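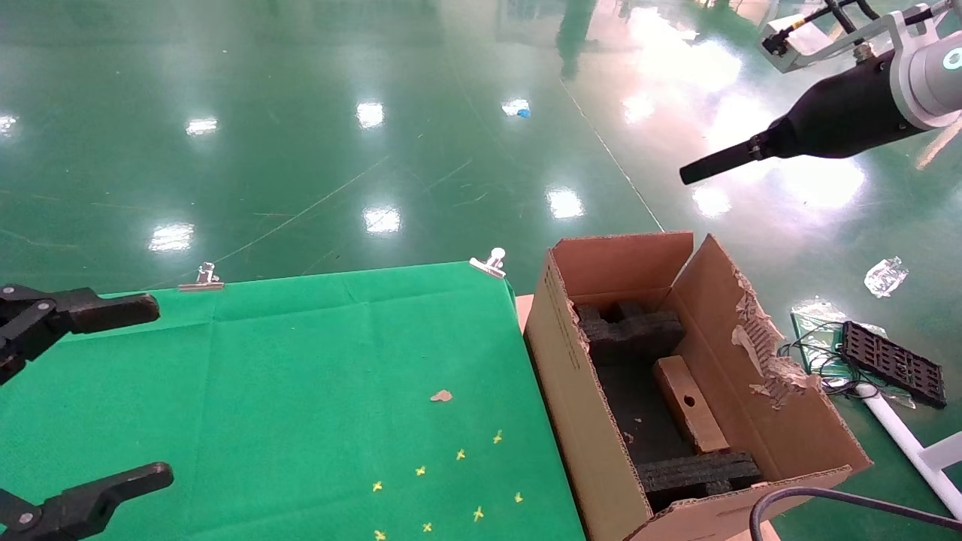

Por Dexter Castillo | 31/05/2021 | Atas

Coro Comunitário Lurelis: ata da reunião de maio

Abriu a sessão Jericho Macaraeg, ainda a trautear o Manalastas, e com razão: o concerto de primavera correu lindamente! Lida e aprovada a ata anterior, com uma correção (o ensaio dos baixos é às terças).

1. Concerto. Venderam-se 269 bilhetes, o melhor resultado desde 2007. Os contraltos pediram que ficasse registado que entraram a tempo no segundo andamento. Fica registado, e com aplauso.

2. Repertório de outono. Jericho propôs a suite Grorndale, a seis vozes, e cantou-nos logo ali a abertura (que maravilha, aquela entrada dos tenores!). Houve dúvidas quanto ao latim. Aprovada com 19 votos a favor e dois contra.

3. Partituras. A editora Ellent pede 300 euros pelo conjunto completo. Aprovada a despesa. Dexter trata da encomenda e pergunta pela redução para piano, que da última vez veio sem as páginas finais.

4. Toalhas e mesas. Para o lanche do próximo concerto mantém-se a toalha verde, presa com molas metálicas. Falta passá-la a ferro.

5. Outros assuntos. Procuram-se sopranos! Quem conhecer alguém com vontade de cantar pode trazê-lo ao ensaio, mesmo sem saber ler música. A afinação do piano fica para a próxima reunião.

Sessão encerrada às 21h40.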